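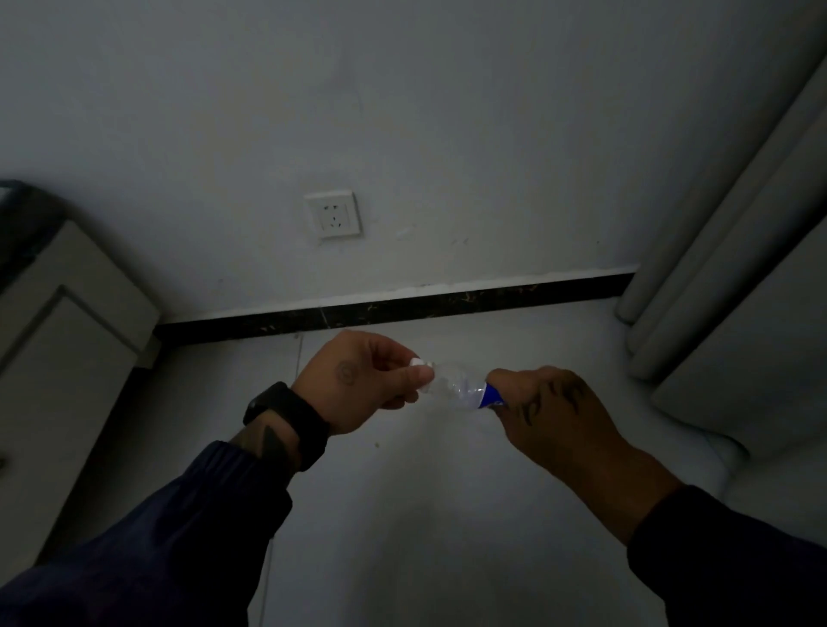
The gripper was supposed to crush bottles by spring. My brother-in-law had said so in the fall, and he'd said it again over the phone when he ordered the motor from Stivwood, $373 before shipping, for a thing that would do what my hands did for free.

"How much force?" he asked. He was on the floor with the laptop on his knees.

"Enough," I said, and twisted. The plastic cracked and folded up in ridges.

"I need a number."

"Put down whatever number makes you happy."

He typed something. I doubt it was a number. The kit was a Nondex, two fingers and a wrist, and the manual promised a wrist turn of 90 degrees. So far it had managed 18 and then made a smell. He blamed the bracket. Before that he'd blamed the power supply, and before that the Toltico people, who had stopped answering his emails.

"Do it again, slower," he said. "Hold the cap end still this time."

"Your robot's going to hold it by the cap?"

"One finger on each side."

I thought about that. I thought about the neighbor in Rutherford who'd built a machine to feed his cat, and how the cat had moved in with us.

"And when it's crushed," I said, "who takes it out to the bin?"

He kept his eyes on the screen. "That's phase 2."

I turned the bottle another quarter and waited for him to say stop.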